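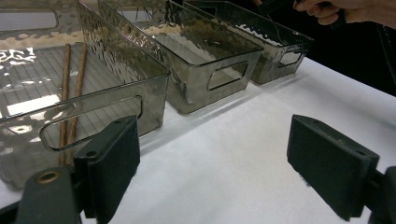 Bent Nørgaard
Translator of manuals, slow cook, writer of this blog

When I moved to Arnlow I had two suitcases and one good knife. Now I have lived here for long enough that the kitchen is full, and in June I decided to go through everything in it, drawer by drawer. I wanted to write about the sorting, but while I worked I thought mostly about soup, so this post is about soup.

My grandmother made a yellow pea soup every winter. She did not own a recipe. She put the dried peas in water in the evening and in the morning she began, and the windows were wet on the inside until noon. I have tried to make this soup in three countries. In the first it was too thin, in the second I burned it, and here in Arnlow it tasted of nothing for two years.

My friend Wouter Prins comes from a family where pea soup is also a serious matter, only theirs is green. We have discussed it many times. He says a spoon must be able to stand up in the pot. My grandmother would have found such a soup rude. You should be able to drink the last of it from the bowl, and she did, when there were no guests.

It was Wouter who asked me what water I used. I said water from the tap, what else. He told me that the water in Arnlow is very hard and that peas do not like it, they stay like small stones. So I bought 5 liters of soft bottled water at the shop in Stenditbridge and cooked the soup again. The peas fell apart in less than an hour. I stood by the stove and felt a little stupid, and also very happy.

After this I became interested in the other things I had been doing wrong. Salt, for example. I always salted at the beginning, as my mother does with potatoes. Now I salt when the peas are soft, and then I wait ten minutes before I taste. I do not know if the waiting does anything for the soup, but it does something for me. I also stopped cutting the carrots so small. They go in late, in pieces as long as the top of my thumb, and they keep their color.

The pork I am still not satisfied with. At home one could buy a salted piece with the bone in it, and the butcher knew what it was for. In Arnlow I must explain. I have said "for soup" and been given something so lean that it could have been chicken. The best result came from a smoked hock, 50 minutes by itself in the pot before anything else, but then the soup becomes smoky, and hers was not smoky. It was mild and a bit sweet – I think from parsnip, although my aunt says there was never a parsnip in that house.

I called my aunt to ask about it. We talked for a long time and only a small part was about soup. She remembered that the pot was blue and that my grandfather got mustard on his sleeve every time. She is sure about the thyme, less sure about the leek. When I asked how many peas, she showed me with her hands, and we were on the telephone.

So I have written down my own numbers. 228 grams of dried yellow peas, because this is what fills my coffee cup twice. One onion, two carrots, one piece of celery root as big as an egg, thyme. The soup is for four people, or for one person who works at home and does not mind the same lunch. On the second day it is thicker and Wouter would approve of it. I add a little water and do not tell him.

The kitchen is not finished. I still have the shelf over the sink and the box with lids that belong to nothing. In the next post I will write about rye bread, if the new starter lives. It is on the windowsill now and smells of apples, and my aunt says this is a good sign.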